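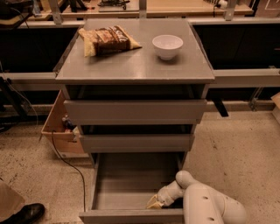 Low drawer cabinets fail on clearance more often than on load. The Insaurralde three-drawer unit was kept in daily use until December, mostly for dry snacks and small dishes. With the bottom drawer fully extended, the flat floor and low side walls leave the whole interior reachable from above. Side walls that low will not hold a stack.

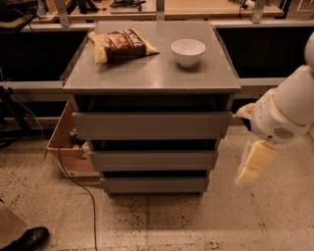
The top panel takes whatever is in use that day, a bowl or a crumpled bag. Pavmont lists the runners as replaceable in pairs, and ours were changed after 768 cycles. Refitting took seven minutes.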